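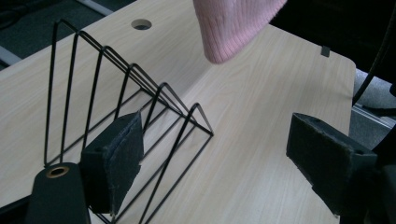 The Loan

Print | E-mail

Vilho Kemppainen had played 482 league games in goal for Akalden and he did not expect to play another one. He was told this on a Wednesday, in the manager's office, with the door open and the groundsman's mower going back and forth outside.

"Gravard want a keeper," said Diarmuid Cronin. "Until the end of the season. Theirs has done his knee."

"Gravard are bottom."

"They're second from bottom."

"And you want me to go."

Cronin moved some envelopes from one side of his desk to the other. He had managed Akalden for two seasons and had never been comfortable with Vilho, who had been at the club when Cronin was still playing for somebody else, and who had once saved two penalties from him in the same afternoon.

"I want you to play," Cronin said. "You won't play here. The boy is ready."

The boy was Aidan McGrath, who was nineteen and had been cleaning Vilho's boots three years before. He kicked the ball farther than Vilho ever had. He was poor on crosses, but he would learn.

"Do I get to think about it?"

"They train at ten tomorrow."

Vilho drove home and told his wife. Hajnalka Vörös had kept her own name and her own job, and she had sat through enough December home games to feel she had done her share. She was marking school papers at the kitchen table and she did not stop.

"How far is Gravard?"

"Fifty minutes. An hour if there are trucks."

"Then go. You're no use on the bench. You come home and rearrange the garage."

So he went.

The ground at Gravard held 2,000 and was never full. One side was a grass bank with a fence along the top, and behind the far goal was the Eltari paint plant, which gave off a smell when the wind came from the east. The changing room had one working shower. Benito Escobar, the captain, showed him how to kick the pipe so the second one would come on for a minute or two.

"You played in the cup semifinal," Escobar said. "Against Coughlan. I was a ball boy."

"We lost."

"I know. I was a ball boy for Coughlan."

He was a center half, thick in the legs, with a bad habit of turning his back on shots. Vilho spent the first week shouting at him about it. Escobar didn't seem to mind being shouted at. He said the last keeper never spoke at all, and they would look around during games to check that he was still there.

They lost the first match 1–0 and drew the second. In the third, Vilho came for a corner, missed it completely, and watched it go in off a defender's shoulder. He walked to the edge of the box and said "Mine" so that all of them could hear. They lost that one too. Then they won two in a row, both by a single goal, and somebody painted over the old sponsor's name on the bus.

The last game was at Akalden.

He had known it would be. He had looked at the fixture list the night Cronin sent him out, before he'd even taken his coat off. There was usually a line in a loan agreement that said a player couldn't turn out against his own club. He read his through twice and the line wasn't in it. He never found out whether Cronin had forgotten or had left it out.

Gravard needed a point to stay up. Akalden needed nothing. They were sixth and would finish sixth.

He went to the visitors' changing room by mistake of habit the wrong way around – that is, he turned left, to the home one, and had his hand on the door before Escobar took him by the sleeve. The visitors' room was smaller than he had imagined. In all those years he had never been in it.

McGrath came over in the warm-up and shook hands. He had grown a small beard.

"They're still singing your song," he said.

"Which one?"

"The rude one."

Akalden scored after 14 minutes, a low shot through a lot of legs. Escobar had turned his back on it. Vilho picked the ball out of the net and threw it upfield and didn't say anything, and that seemed to bother Escobar more than the shouting had. He played the rest of the half like a man who had left his stove on.

Gravard equalized just after the hour. It came from a cross. McGrath started for it, stopped, and started again, and it was headed in over him while he was still deciding. At the other end Vilho did not celebrate. He knew exactly where the boy's feet had been.

After that it was all Akalden. They had no reason to push, but it was a warm day and the home crowd wanted something to look at. Vilho tipped one over and smothered another. With 4 minutes left the right winger cut in and hit it hard for the near post, and Escobar threw himself at it face first with his eyes open. It took him on the ear and went out for a throw.

It finished 1–1. The Gravard players lay down on the grass. Escobar was led off with a towel held to his head, asking people what the score was and laughing each time they told him.

Vilho found McGrath sitting against his post.

"You stopped," Vilho said.

"I know."

"If you start, you go. Even if you're wrong. If you stop, you're wrong twice."

"You could have told me that last year."

Vilho thought about it. "Yes," he said. "I could have."

Cronin was waiting by the tunnel with his hands in his pockets. He said there would be a job going in the summer, working with the keepers, three mornings a week and not much money. Vilho said he would have to ask at home.

Then he went to find out which of the visitors' showers worked.

Print | E-mail

Comments

tallboy_6: My dad kept goal on Sundays until he was 51 and he'd have agreed with every word about crosses. Good story.

Marguerite: I liked the wife. I'd read one just about her.

northbank: Would a league even allow a loan player to face his parent club? Ours doesn't, whatever the contract says. Enjoyed it anyway.

Pete L.: Depends on the league, northbank. It used to happen a lot more. The "stove on" line made me laugh.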